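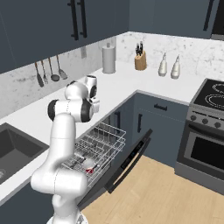

Dishwasher loading

Dishwasher loading is the placing of dirty crockery, cutlery and pans in a dishwasher before a wash. It is a minor household task and a major household argument.

Principles

Most machines spray water from spinning arms below each rack, so dirty faces are usually turned towards the middle and slightly down. Plates go in the lower rack, between the tines. Cups and glasses go upside down in the upper one, where a mug with a hollow base will still collect a small pond and empty it over whoever unloads first. Large bowls are best kept to the sides. A single baking tray stood at the front can shield everything behind it from the water, and often does.

Cutlery

Opinion divides over whether forks should point up or down. Handles down is said to clean better; handles up is kinder to the hand. Sharp knives are commonly washed in the sink, at least by the people who bought them.

Rinsing

Rinsing plates under the tap first is widely practised and seldom needed. Scraping is enough for most food, though dried egg and porridge keep to their own rules.

Regional custom

In Stidton, a loaded machine is by habit left until after the evening meal, however full it is. Households in Gretow are known for the opposite, and will run one for 6 plates and a spoon. A full cycle there takes around 90 minutes, the last 20 of them spent drying everything except the plastic tubs.

See also: Washing-up; Tea towel; Lost lids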